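July - bench notes, two-arm setup, cube to tray task

Picking up from the grip fault Ramil Fajardo logged yesterday. The right hand stops mid-task with an overcurrent flag on the thumb and stays closed until someone clears it by hand. Limit was 900 mA.
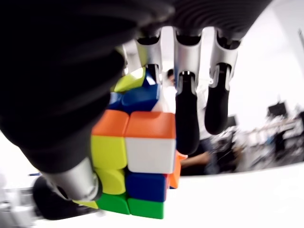

Cube in the grip, thumb low on the yellow and green side.

Ran 10 cycles at the old limit. Six tripped, all on closing. Swapped the thumb cable for the spare from the Hakala box - no change, so it's probably not the wiring. 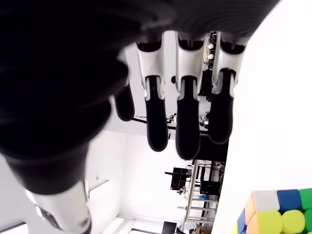

Hand open, cube off to the side.

Next checked the zero position. With the fingers open the thumb encoder read 455 counts when it should be near zero. So the controller thinks the thumb has farther to go and keeps pushing into the cube.
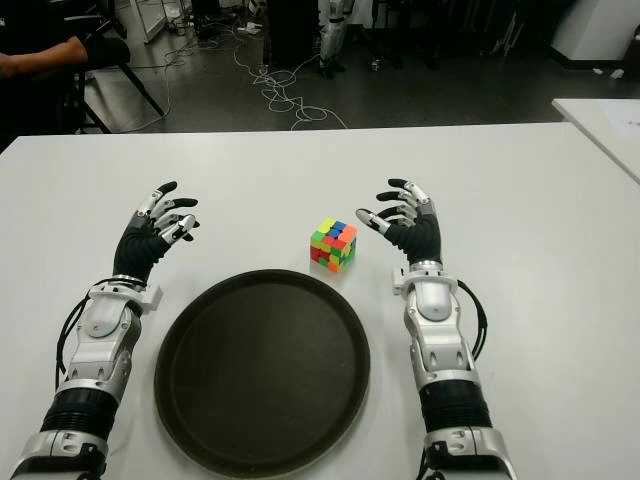 Re-zeroed both hands from the Gitance tool and saved to flash. The offset came back after a power cycle, on the right hand only. Ramil thinks the save fails when the arm controller is still polling.
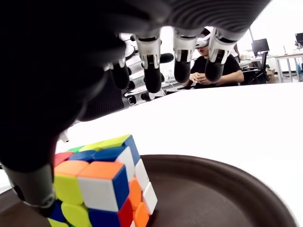

Until that's sorted: re-zero after every restart, keep your fingers out of the grip while the flag is up, and don't raise the limit. Still to do - save with polling off, send the log to Rovau.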